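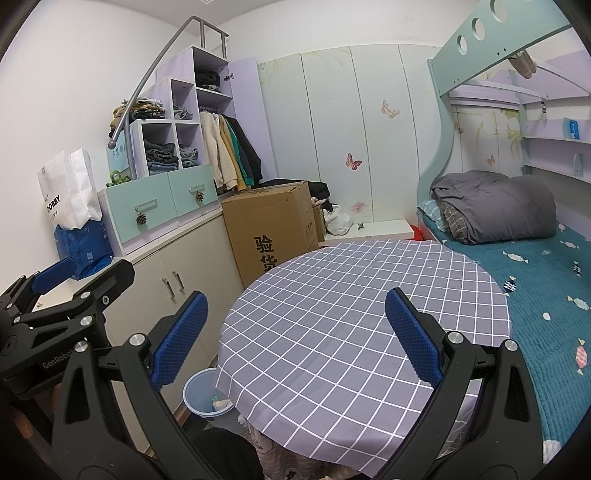
Photo: Firkirach Robotics Club, home practice round

Firkirach Robotics Club
Gripper Safety and Inspection Checklist, Household Tidy Project
Inspection date: 05/01/2018
Round inspected: bedroom practice, two hand-held grippers, round table
Filled in by: the club safety lead
Result: PASS, with three items to fix before the March showcase

What a great round this was to inspect! Real bedrooms are so much more interesting than the taped-off square on the clubroom floor, and the teams are clearly enjoying them. Comments follow each item. Please read them even where the item says OK, as a few have changes for next time.

PART A. THE ROOM

A1. Host family has agreed to the practice and signed the form.
OK. Form is in the blue folder.

A2. Table is steady and doesn't rock when leaned on.
OK. Push down on four sides of the rim, then try it again with the cloth on.

A3. Tablecloth won't drag or catch.
OK with comment. The grid cloth is a lovely thing to practise over. White squares on grey-lavender give you a ready-made reference for lining up the fingers, and I'd happily see more teams borrow the idea. It does hang down over the front edge, though, and an operator's knee or sleeve can take it along. Clip it at the front next time. The clips are in the Preditz tub with the spare cable ties.

A4. Floor is clear where operators stand and step back.
FIX. Wastebasket under the left side of the table needs to go somewhere else for the length of the round. It is small and light and exactly where a foot goes when you shift your weight. Same for boxes and bags on the floor: agree on your stepping space first and shift anything that's inside it.

A5. Nothing hanging where an arm or gripper could snag.
OK with comment. Open cupboard doors count as hanging things for this item! The tall storage tower had its door open with jackets and hoodies inside. Close it if you aren't using it. If clothes are part of your task, leave it open and say so on your run sheet.

A6. Bunk beds, ladders and rails.
OK. No operator stands or kneels on a bunk while holding a gripper. Please keep it that way. Bedding on the lower bunk is fine to leave as it is, and a rolled comforter makes a terrific challenge object for the older group if the family says yes.

A7. Ornaments and small personal things.
OK with comment. Ask before you practise on anything decorative. I know the pinecones on the drawer pulls look like they were made for us (I wanted a go too), but ask first.

PART B. THE GRIPPERS

B1. Screws at the finger pivots are in and snug.
OK. Check the two round heads on each finger with the hand driver only, never the power driver. Last term we chewed up a set that way and the replacements took 12 days to arrive.

B2. Blue pads are seated flat, with no lifting corners.
OK. I ran a thumbnail around each one. The textured face should feel grippy, and if it has gone shiny, swap it. Log the swap by pad number so we can see how long they last. The oldest pair in the club is up to 1,735 closes, which is brilliant going.

B3. Fingers open fully and close without rubbing.
OK. Open, close, open, with nothing between the fingers. Do it slowly the first time and listen. A faint click near the end of travel is normal on ours. A scrape isn't, so stop and bring it to me.

B4. Handle is clean and sits firmly in the hand.
OK with comment. Hand cream and handles don't mix. Wipe down between operators.

B5. Body is free of cracks.
OK. Look carefully around the raised GenRobot lettering as well as the flat parts, as a hairline can hide beside it.

B6. Both grippers tagged for the same round.
FIX. Tags matched the log but one was written in pencil and had nearly rubbed away. Use the paint pen.

PART C. THE OPERATORS

C1. Hair tied back, sleeves above the wrist, no lanyards.
OK.

C2. Fingers kept out of the jaws.
OK with comment. The rule is the same whether the gripper feels strong or not. Put the object down, let go, step the gripper in. Handing something straight from your fingers into the jaws is the habit I most want us to lose this year, and the junior group has already made super progress on it.

C3. Left and right grippers don't cross.
OK. When both grippers are over the same table, call "crossing" out loud before you reach past the midline. It feels silly for the first five minutes and then everyone does it without thinking.

C4. Breaks taken.
OK. The longest stint allowed is 30 minutes, then swap. Wrists get tired before you notice.

C5. Spotter present.
OK. The spotter watches feet and table edges and leaves the task to the operators. I know it's hard not to cheer. Cheer afterwards!

PART D. TASK OBJECTS

D1. Objects are soft or unbreakable for a first attempt.
OK. Start with folded clothes, socks or a plush toy. Save mugs for Level 3.

D2. Nothing sharp, nothing plugged in, nothing with liquid in it.
OK.

D3. Crumpled paper.
OK with comment. One team asked if they could use it for the tidy-up task. Yes please, it's a wonderful object, a different shape every time. Use fresh paper from the scrap tray and leave the family's wastebasket alone.

D4. Every object goes back where it came from.
FIX. Needs a line on the run sheet. Suggested wording: "Object, where found, where returned, initials." The Mestow team already does this and theirs is the easiest sheet in the club to read.

PART E. PACK UP

E1. Grippers closed, wiped and in the padded case.
E2. Tools counted back into the Preditz tub.
E3. Tablecloth shaken out and returned.
E4. Room left the way the family likes it.
E5. Run sheet photographed and sent to the club inbox.

Tick all five before you leave. Part E is completed by the team captain, so I haven't marked it here.

ACTIONS BEFORE MARCH

A4: add "floor clear" to the captain's opening call. Owner: each captain.
B6: paint pens in both cases. Owner: safety lead.
D4: new line on the run sheet. Owner: Mestow team, who kindly offered.

Spare pads are part number 999 on the Lopes order form. Please order in pairs so both fingers get the same age of pad. Next inspection will be at the clubroom, with the Level 3 objects out on the long bench.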